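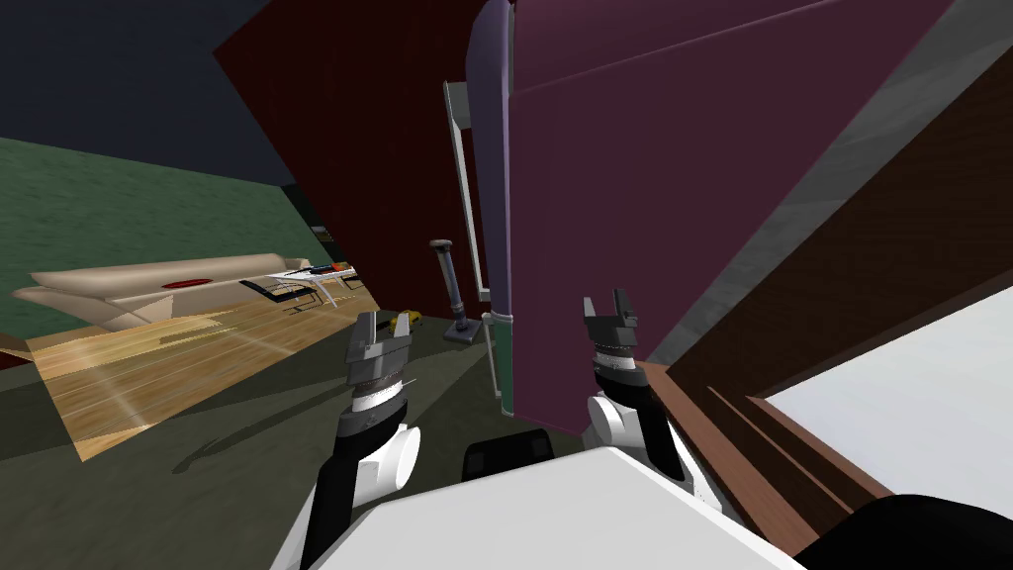 Selden Masonry Paint, Deep Maroon

A thick, flat, stubborn red-brown for outside walls, garden walls and the sort of garage you have stopped apologising for. Bautista Tapia mixed the first batch for his mother's porch, which was meant to be terracotta. She has forgiven him and it has been our best seller ever since.

Comes in 2 litre tins and a trade tub. The tub has a handle. The handle is adequate.

Coverage and drying
One tin does a modest wall, or an ambitious one badly. Leave four hours between coats, longer if it's July only according to the calendar. Two coats over sound paint, three over bare render. If your wall is white to start with, you'll want the three and possibly a sit down.

Choosing a colour to go with it
Maroon gets on with olive, most greys and a surprising number of purples. It doesn't get on with orange, and we have the returns to prove it. Sample pots are sold separately, and we do suggest one, having met people who were sure. 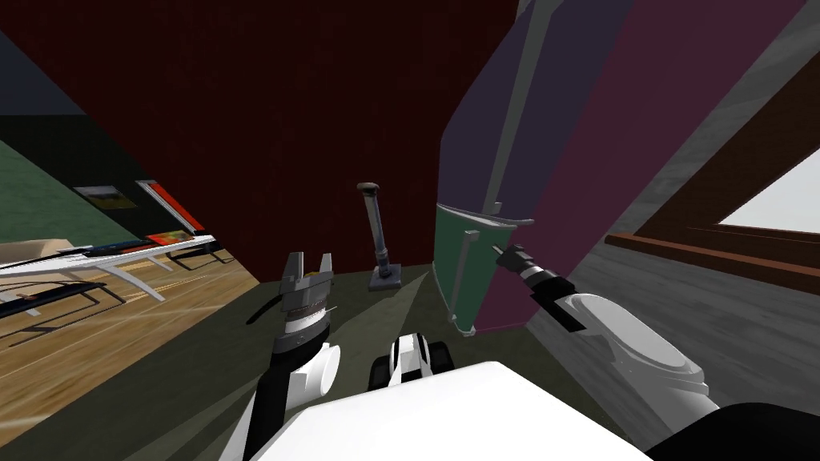
Also in the range
Josov Grey (code 224): the colour of a sensible coat.
Maldonado Olive (code 367): for floors and steps, hard-wearing, hides mud.
Astar Purple: for cupboards and doors. Bolder in the tin than on the brush.

Delivery
Free on trade orders. Everyone else pays at the till like we do. Tins left on the step are signed for by the step, so please tell us if you'll be out.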